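Growing salad on a student windowsill: what I did and how it went

My project was meant to be about soil. I wanted to know whether cheap compost grows worse lettuce than the posh stuff, and I picked lettuce purely because it's quick and I'm impatient. I had 3 kinds of compost, 7 pots of each, and one very long windowsill at Studmont that Frøydis Eide kindly let me take over (sorry about the mud!).

The first week was dull. Then everything came up at once, and I spent most of October running up and down the stairs with a jug. I watered at eight every morning, wrote down the height of the tallest leaf in each pot, and turned the pots so they didn't all lean at the glass. 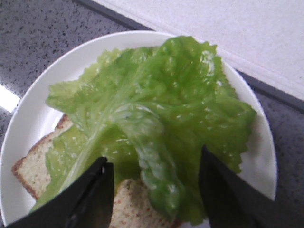 Weighing was the bit I'd been looking forward to. I cut each plant at soil level and put it straight on the kitchen scales, and the whole crop came to 612 grams, which I was ridiculously proud of. The posh compost did win, but only just — and two of its pots sat at the sunny end, so I wouldn't shout about it.

Wenceslao Trujillo, my tutor, asked why I hadn't shuffled the pots between the two ends. Fair question! I'd turned them but never moved them, and I think the light mattered far more than what was in the bags. If I do it again I'll swap places every morning and start a fortnight earlier, when the days are longer.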